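Open day at the old Kettler mill, Grekcombe
Posted 2020-06-02

I've been sitting on this one since March, so forgive me if a few details have gone fuzzy. My friend Anil Rodrigues had been telling me for ages that I had to see the old Kettler woolen mill before they finish turning it into apartments, and when they opened the doors for a day I grabbed my good boots and went.

Parking was a mess (bring change, the machine by the river won't take cards) but the walk up is lovely. You come around the bend and there's the chimney, much taller than I'd pictured, with ivy halfway up one side. Tickets were $12, which got you the tour plus a coffee. I had two coffees. They didn't stop me!

The tour was led by Gisela Baumgart, whose mother worked in the carding room, and she was wonderful. She had us all stand still on the spinning floor and imagine 400 people working in there with the windows shut. The floorboards are still dark with wool grease, and on a damp day you can smell it - sort of like a wet sheep in a candle shop. 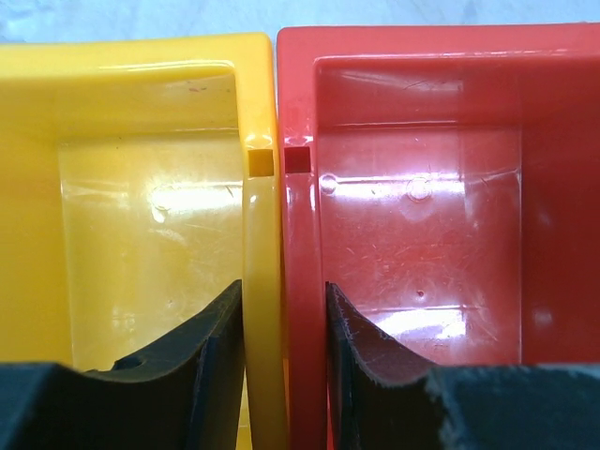 Yellow bin, red bin.

After that we climbed to the dye house, 177 steps according to Gisela, and my knees believe her. The vats are gone but the stone gutters in the floor are still stained blue and rust. I could have stayed an hour. The man next to me, Ottmar Bauerfeind, used to collect Kettler blankets and told me how to date them by the stitching on the label, and I forgot every word of it by lunch.

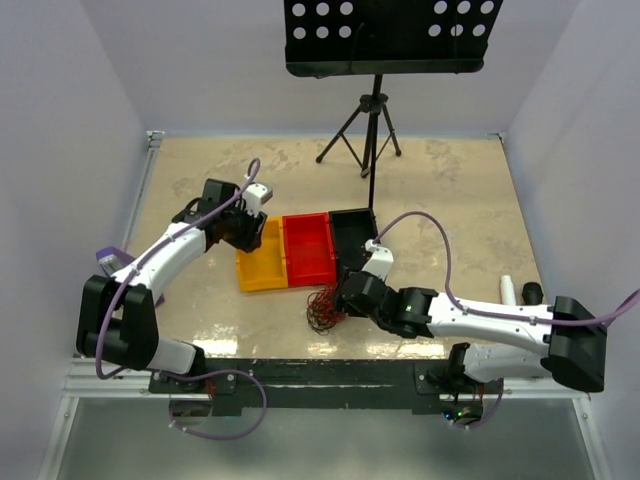 Lunch was soup and rye bread in the yard, and I'd go back for the soup alone. Leek and potato, lots of pepper. I also bought a jar of plum jam and a gray scarf that I absolutely did not need.

The last stop was the wheel pit, and you do need a steady head for it, as the walkway is narrow and the water is loud.

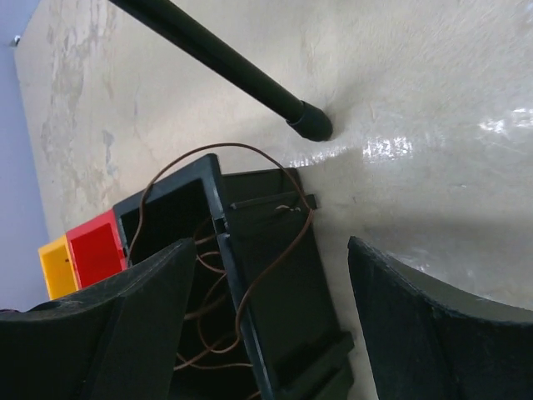
I asked Gisela if the wheel will ever turn again and she said they're hoping so, once the bearings have been looked at. The next open day hasn't been set yet. I've put my name on the mailing list, and Anil's too.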